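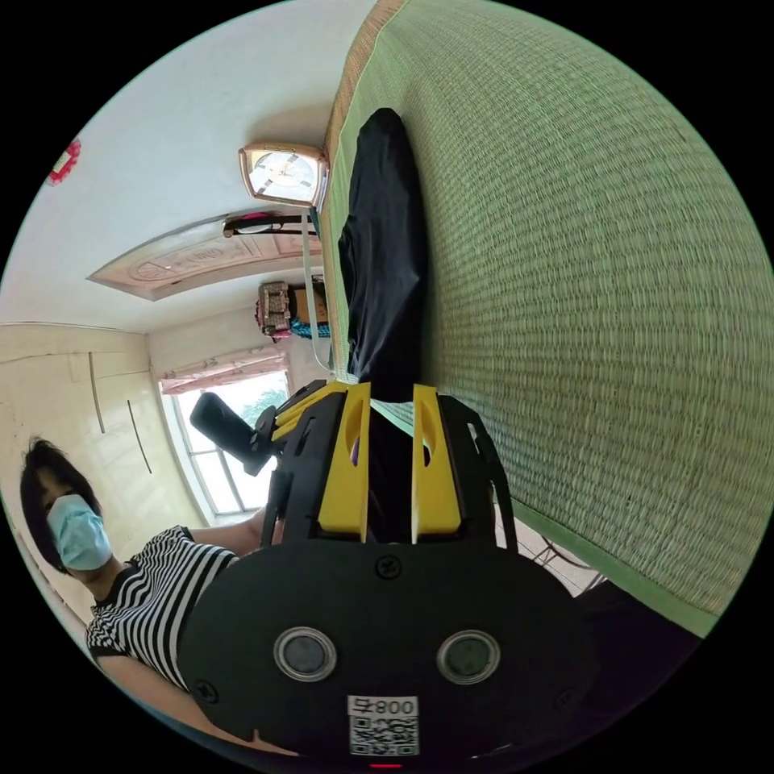
Photo: Tovar site, Household Fabrics collection. Supplied by Faslow.

FASLOW DATA COLLECTION WORKING GROUP
Minutes of the December meeting, held at Grodstead and by telephone
Chair: Rigoberto Pacheco

1. Opening
The Chair opened the meeting at 10:05 am. The minutes of the previous meeting were accepted with one correction: the item on spare fingers should have read "hand-held units", plural.

2. Progress on household fabrics
The Chair reported that the target for this stage remains 1,000 accepted demonstrations. The Tovar site is recording with hand-held grippers in furnished rooms, with dark fabric against a pale green woven mat among the arrangements in use. Members discussed whether dark garments should be weighted more heavily in the next batch. It was agreed to add 200 demonstrations with navy or black items, drawn from the existing allocation.

3. Daylight
The reviewers asked for guidance on rooms with large windows. Members favoured keeping bright daylight in the set - the learning system will meet it in any home - and agreed that curtains should be left as the household has them. Operators are to note the time of day on the session sheet.

4. Review of rejected recordings
A sample of 50 recordings was checked against the written standard. Of these, 18 were rejected, mostly for starting before the fingers were fully open. The Chair asked that the opening position be covered again in operator training. One member queried whether short recordings should be labelled separately. Held over.

5. Labelling
The colour terms in the Fasia labelling tool are to be brought into line with the session sheet. "Navy-black" will be accepted as a single term.

6. Actions
Revised session sheet to be sent to both sites - R. Pacheco.
Refresher on opening position - Tovar site lead.
Colour list for Fasia - labelling team.

The meeting closed at 11:20 am. The next meeting will be held at Tovar.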